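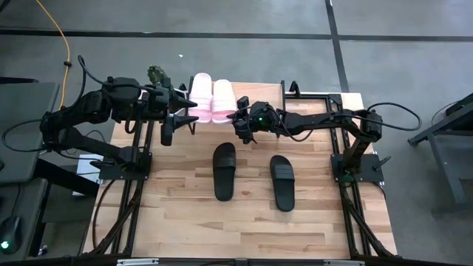 Figure 1. Wooden tabletop with a black robot arm mounted on each side.

Holiday Card Exchange and Postage Costs at Vulau Hall
Project report submitted 17 January 2020
Prepared by Mahnaz Golestani and Obinna Ekwueme
Faculty advisor: Adelino Quintela

1. Purpose
The project examined how residents of Vulau Hall send holiday greetings to family members, and whether a shared mailing table would reduce the number of cards posted late.

2. Method
A mailing table was kept open in the lobby for 2 weeks in December. Residents could pick up blank cards, buy stamps and leave sealed envelopes for collection. Syahrul Rahman kept the daily log. Cards were purchased from Bahrami at a bulk price, with a first order of 1000.

3. Results
Roughly 3000 cards passed through the table, and 2 further orders were placed. Most were addressed to parents and grandparents. Envelopes going overseas took longer to process, as many lacked a full postal code. On 4 days the stamps ran out before noon.

4. Recommendations
The table should open a week earlier for overseas mail. Stamps should be ordered separately from cards, and a sample address should be posted beside the collection box.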